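December 2019

So the tomatoes are in, the dog has been washed twice this week, and I've finally sat down to write about the great bread year, which I promised back in June and then completely ignored (sorry to the 3 of you who emailed).

If you missed the beginning, I decided last summer that I was going to stop buying bread. Full stop. No sneaky supermarket loaf for school lunches, no emergency hot dog rolls from the servo. My sister gave it a fortnight. I'd like it recorded that I lasted until Mother's Day, when I had the flu and Otis went to the bakery in Edora and came home with a vienna and a look on his face. I ate four slices standing up at the bench.

Flour first, as that's what most people ask about. I started on the plain bread flour from the big shop in Clasberg, and it was fine, and I should have stayed there. Instead I got talked into a 12 kilo sack of stoneground wholemeal at the Nekov market and spent all of autumn producing things you could prop a door open with. The kids called them the pavers. Lovely flavour, mind you! I've since worked out that it wants far more water than I was giving it, and a good long rest before you even think about adding salt. These days I go one part wholemeal to three parts white and everybody's happy, including the magpies, who get fewer rejects than they used to.

The starter is called Gary. He lives in an old Moccona jar on top of the fridge and he's been neglected more than any pet I've ever had. We went up the coast for a week in the July holidays and I came back to a layer of grey liquid and a smell like nail polish remover. Poured it off, fed him twice a day, and he was climbing out of the jar by the Thursday. If yours looks dead, give it a few days before you bin it.

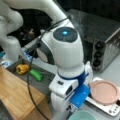
*White arm, blue trim, silver tray.*

Trays, then. I went through a phase of baking everything in a cast iron pot because that's what the whole internet does, and I've got a burn on my left wrist to show for it. The crust was gorgeous. The lifting was not, especially in February with the kitchen already at 38 degrees and no breeze. Now I do most of ours as plain old tin loaves, or rolls on a flat tray with a cake tin of boiling water on the shelf underneath. You get most of the crust and keep all of your skin.

The rolls are the thing I'd tell anyone to start with. You can muck up the shaping and they still come out looking like rolls. I mix the dough after tea, leave it on the bench until I go to bed, stick it in the fridge, and bake before the school run if I'm organised, or at ten o'clock in my dressing gown if I'm not. They freeze beautifully too. Otis Pennington, light of my life, has been known to eat one frozen.

Things that haven't worked: olive bread (kids picked out every last olive and hid them in a pot plant), anything with beetroot, and a plaited loaf I made for my mum's birthday that unplaited itself in the oven and looked like a squid. She was very nice about it.

I was going to add up what we've saved but then I'd have to count the mixer, and I'm not counting the mixer.

Next up is fruit buns, because I refuse to pay Entili prices at Easter again, and I want to get the spice right well ahead of time. If you've got a recipe that stays soft past lunchtime, pop it in the comments. No mixed peel please, we're not that sort of house.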